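자료실 > 시뮬레이션 데이터 > Tarigan 양손 조작 키트 > README

2021년 6월 22일
작성: Leonie Hollmann, 검토: Thoa Tăng

# Tarigan 양손 조작 키트 데이터 카드

## 개요

Tarigan은 Prundholm이 배포하는 양손 로봇 조작 학습용 데이터 키트다. 키트에는 시뮬레이션 에피소드, 장면 파일, 재생 도구, 기준 정책의 체크포인트가 들어 있다. 이 문서는 그중 `fruit_dish` 묶음에 대한 설명과 Jundbridge에서 한 사용 검토 결과를 함께 적은 것이다. 다른 묶음은 각 폴더의 README를 참고한다.

`fruit_dish`는 탁자 위의 사과와 분홍색 그릇을 두 팔로 다루는 과제를 모았다. 모든 에피소드는 렌더링된 장면이며 실제 로봇으로 수집한 자료는 포함하지 않는다.

| 항목 | 내용 |
|---|---|
| 에피소드 수 | 1,936 |
| 로봇 팔 | 2 |
| 제어 방식 | 관절 위치 목표 |
| 과제 언어 | 한국어, 영어 |
| 저장 형식 | 에피소드별 폴더, Bukix 색인 |

## 과제 구성

에피소드마다 짧은 지시문이 하나 붙는다. 지시문은 "사과를 그릇에 담기", "그릇을 옮긴 뒤 사과 집기"처럼 최종 상태나 순서를 말하는 문장이다. 어느 손을 쓸지는 지시문에 적지 않는다. 왼손이 집는 경우와 오른손이 집는 경우가 섞여 있으므로, 한 손만 쓰는 정책을 학습하려면 `active_hand` 값으로 먼저 걸러야 한다.

손은 여러 손가락을 가진 형태이고 손가락 관절도 기록에 포함된다. 단순 집게형 모델에 맞춘 학습 코드는 행동 차원을 고쳐야 돌아간다. 사과는 손에 비해 작다. 위에서 덮어 잡을 때는 손가락과 그릇 가장자리의 간격이 좁아지기 쉬워서, 검토 중에도 이 부분의 접촉 기록을 가장 오래 들여다보았다.

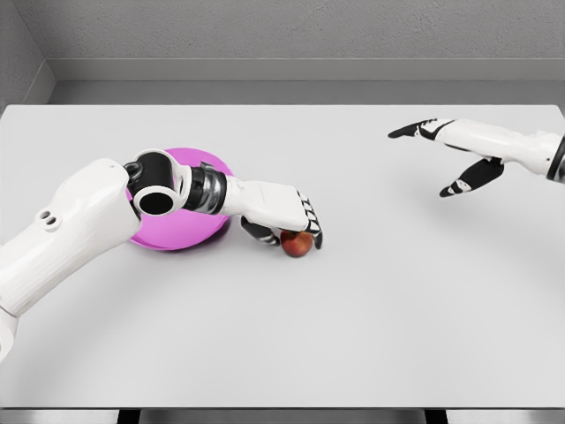
실제 로봇 없이도 이 키트를 쓸 수 있는가?

시뮬레이터와 재생 도구만 설치하면 학습과 평가를 모두 할 수 있다. 실물 로봇용 드라이버는 별도 상품이며 이 배포본에는 들어 있지 않다.

## 폴더 구조

```
fruit_dish/
 episodes/
 scenes/
 index.bukix
 splits.json
 LICENSE.txt
```

`episodes/` 아래의 각 폴더에는 영상, 관절 상태, 행동, 물체 자세, 접촉 기록이 있다. 시각은 에피소드 시작을 0으로 한 초 단위다. 물체 자세는 탁자 좌표계 기준이고, 손목 자세는 각 팔의 기준 좌표계를 따른다. 둘을 섞어 계산하다가 어긋나는 일이 잦으니 `scenes/frames.json`의 변환값을 먼저 적용할 것.

색인은 Bukix로 읽는다. 색인 없이 폴더를 직접 순회해도 되지만 손상 표시가 된 에피소드가 걸러지지 않는다.

## 설치와 재생

1. 압축을 풀고 `splits.json`이 같은 위치에 있는지 확인한다.
2. `bukix check fruit_dish`를 실행한다.
3. `tarigan play --episode 번호`로 한 편을 재생한다.

첫 재생은 장면 파일을 변환하느라 느리다. 변환 결과는 캐시에 남고 두 번째부터는 바로 열린다. 화면이 없는 서버에서는 `--headless`를 붙인다.

## 사용 검토

Jundbridge에서는 기준 정책을 그대로 불러와 평가용 에피소드의 초기 상태 100개에서 실행했다. 성공은 70개였다. 성공 여부는 키트의 판정 스크립트를 따랐고, 사람이 영상을 보고 고친 결과는 없다.

실패는 주로 집는 단계에서 나왔다. 손가락을 오므리는 시점이 이르면 사과가 밀려나고, 그 뒤 정책이 처음 위치로 다시 손을 보내는 경우가 많았다. 그릇을 잡는 동작은 이보다 안정적이었다. 그릇을 잡은 손과 사과로 가는 손이 함께 움직이는 과제에서는 한쪽이 멈춘 채 기다리는 구간이 길게 나타났는데, 원본 시연에도 같은 구간이 있어 정책만의 문제로 보지는 않았다.
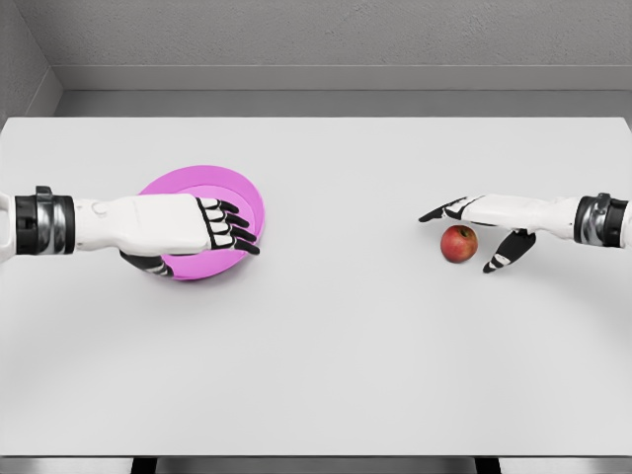
그림 2. 분홍색 그릇을 잡은 왼손과 사과 위에서 벌린 오른손.

재생 도구는 쓰기 쉬운 편이다. 두 팔의 관절값을 나란히 띄울 수 있고 접촉이 생긴 시점으로 바로 건너뛸 수 있다. 반면 오류 메시지는 부족하다. 장면 파일의 버전이 맞지 않아도 "load failed"만 출력되어 원인을 찾는 데 시간이 걸렸다.

## 알려진 제한

- 배경은 회색 벽과 밝은 탁자로 단순하다. 배경 변화에 강한 모델을 만들 용도로는 맞지 않는다.
- 조명이 고르고 그림자가 옅다. 실사 영상으로 옮길 때는 별도의 증강이 필요하다.
- 사과의 무게와 마찰 계수는 고정값이다.
- 일부 시점에서는 손목이나 손등이 그릇을 가린다. 영상만으로 그릇 위치를 추정하면 오차가 커지므로 평가에는 물체 자세 기록을 쓴다.
- 한국어 지시문은 영어에서 옮긴 것이며 표현이 다양하지 않다.

## 분할

학습, 검증, 평가 분할은 `splits.json`에 고정되어 있다. 초기 상태가 비슷한 에피소드는 같은 분할에 묶었다. 분할을 새로 만들 경우 `scene_seed`가 같은 에피소드를 나누지 말 것. 자체 분할로 얻은 수치는 이 문서의 수치와 비교할 수 없다.

## 라이선스와 문의

연구와 사내 평가 용도로 쓸 수 있다. 재배포하려면 Prundholm의 서면 허가를 받아야 한다. 체크포인트에는 별도 조건이 붙으며 `LICENSE.txt`의 뒷부분에 적혀 있다.

데이터 오류는 에피소드 번호와 `bukix check` 출력을 함께 적어 Thoa Tăng에게 보낸다. 접촉 기록의 누락을 고친 판은 8월에 배포할 예정이며, 폴더 구조는 바뀌지 않는다.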